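Small words, big drawers

Ask a robot to tidy up and it will often do the first half beautifully, then forget what it was doing. The team behind Edel, a project at the Simumari lab, thinks it has found a lovely way round that. Their method has the robot write itself a short note after every step – plain words, such as "bottom drawer next" – and read the note back before it moves again.

It was trained on 400 demonstrations, all led by hand, and then tried on 12 chores it had never met. The older Gosix method finished two of them. Edel finished nine!
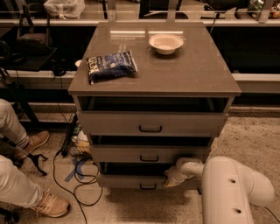 What I love is how easy the notes make it to find a mistake. When a run goes wrong, you simply read back to the line where the robot lost its place. Longer chores come next, with the first kitchen trials planned for October.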